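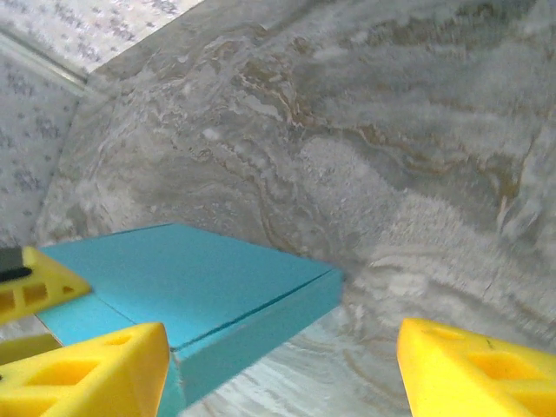
June, bench 2, started 14:20

Purpose of today: check our handling rules (draft 8) against the real work, before we send them to Vestden. I write what I did and which rule it touches, also where the rule was not clear to me.

Setup is the small booth with the patterned wall coverings, Brandlow arm, soft yellow fingers. Speed limited to 20 percent for the whole afternoon, as rule 1 asks when a person can reach inside the booth. I confirmed the limit on the pendant and also in the log file, number 779. Please do both. In May the pendant showed one value and the log had another, and we found it only after two days.

## Block against the wall

The teal block lies close to the marble wall, and this is the case the draft handles badly. Rule 4 says "keep clearance on both sides of the part before closing". With a part near a wall this is not possible on every side, so by the letter we should never pick it. I think the meaning was clearance for the fingers only, in the direction where they move.

My proposal for the new text:

- Before closing, look at the wrist view and check that each finger has free space along its own path.
- If one finger must pass near a wall, go down to half of the current speed limit.
- If the wall covering moves or folds, stop and open. Do not try to correct while closed.

The force limit stays at 80 on our scale. Boonchu asked to go higher for heavy parts, but I want to see their reasons in writing first — the pads are soft, the wall coverings also.

## Thin edges

The rules say almost nothing about sheets and panels. I propose to add these points after rule 6:

1. Grip at the edge, with both pads flat on the material. Do not grip with the tip only.
2. Look at the edge before the grip. If it is ragged, write it in the log, so that later no one believes the gripper did it.
3. After the grip, wait for the force reading to be stable, then move. The Grasto sheet gives no waiting time, so we must measure our own.
4. Keep other parts out of the path of the panel. A panel is much wider than the hand, and the operator watches the hand.
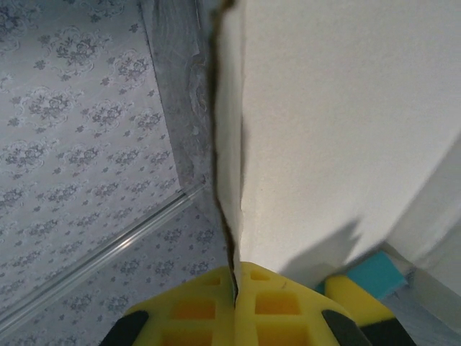

## Open points

- Who may change the speed limit during a session? Draft 8 says "the operator", but two people were signed in as operator this afternoon. I suggest one name per session, on the sheet at the door.
- Word "part" and word "object" are mixed in the draft. I would take "part" everywhere.
- Emergency stop test: done at start, 14:25, signed. Test at the end of the session is not required now, but I did it also, at 16:50.
- Pads need an inspection rule. At this moment we change them when somebody complains.

Next time I will measure the waiting time for point 3 and put the values in this notebook.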